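Jestdale Museum of Everyday Life
Learning Pages for Young Visitors, Ages 8 to 11

Why Do We Eat from Plates?

Most people use a plate every day without thinking about it. Yet the plate has a long history, and for much of that history many families did not own one. This page explains what people used before plates were common, how clay becomes a dish, and why plates have the shape they do.

Before the Plate

Long ago, people in many places ate from large bowls set in the middle of the group. Each person reached in with a hand, a spoon or a piece of bread. In some parts of the world, food was served on broad, clean leaves. Banana leaves are still used this way in southern India and in parts of Southeast Asia, especially at festivals and weddings.

In Europe during the Middle Ages, diners often used a thick slice of old bread called a trencher. The bread soaked up the gravy from the meat. When the meal was over, the trencher could be eaten, given to the poor or fed to animals. Later, trenchers were cut from wood. Some wooden trenchers had a small hollow in one corner to hold salt.

What Is a Plate Made Of?

Plates can be made from wood, metal, glass, plastic or clay. Clay is one of the oldest choices. It is a kind of very fine earth that becomes soft when it is mixed with water. When clay is heated to a very high temperature, it changes. It becomes hard and will never turn back into mud. This heating is called firing, and it takes place in a special oven called a kiln.

Clay that has been fired is called ceramic. There are several kinds:

Earthenware is fired at a lower temperature than the others. Flowerpots are often made of it.

Stoneware is fired at a higher temperature. It is heavy and strong.

Porcelain is made with a fine white clay. It was first made in China more than a thousand years ago. A thin porcelain cup held up to a lamp will let some of the light through.

Making a Plate by Hand

Sakda Thammasiri is the potter who leads the museum's clay workshop at Brutside. He begins by pressing and folding the clay to push out bubbles of air. He then places it on a wheel, flattens it with wet hands and lifts the edge to form a rim. The plate must dry slowly. If one side dries faster than the other, the plate may bend.

The dry plate is fired once and then covered with glaze. Glaze is a mixture of water, clay and ground minerals that melts in the kiln and forms a coat of glass. It keeps food and water from soaking in, and it can add color. Copper can make a glaze green, and cobalt makes it blue. After glazing, the plate is fired a second time.

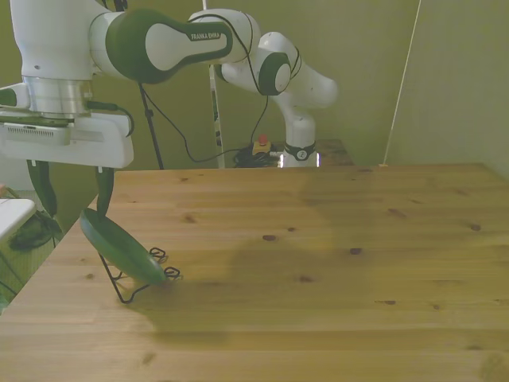
The shape of a plate matters as much as its color. A raised rim keeps sauce from running onto the table. It also gives the person carrying the plate a place to hold it — an important point when the food is hot. Many plates have a low ring underneath, called a foot. The foot lifts the plate slightly and helps it to stand steady.

Plates in the Museum

The Inthanon Gallery holds 71 plates, bowls and trays. The largest is a serving dish from Dundham that measures 18 inches across. Visitors may also see 2 wooden trenchers with knife marks still on them. Young visitors are asked not to touch the objects in the cases, but there is a handling table beside the door where modern pieces may be picked up.

Something to Try at Home

Ask an adult before you begin. Choose three plates from the kitchen and look at each one carefully. Does it have a rim? Is there a foot underneath? Turn it over and look for a maker's mark — a small name, number or picture that shows who made it. Draw the mark in your notebook and write down the color of the glaze.

Words to Know

Firing: heating clay until it becomes hard.
Glaze: a coat of glass on a ceramic object.
Kiln: a very hot oven for firing clay.
Trencher: a slice of bread or a piece of wood used as a plate.

Page last reviewed 17/08/2026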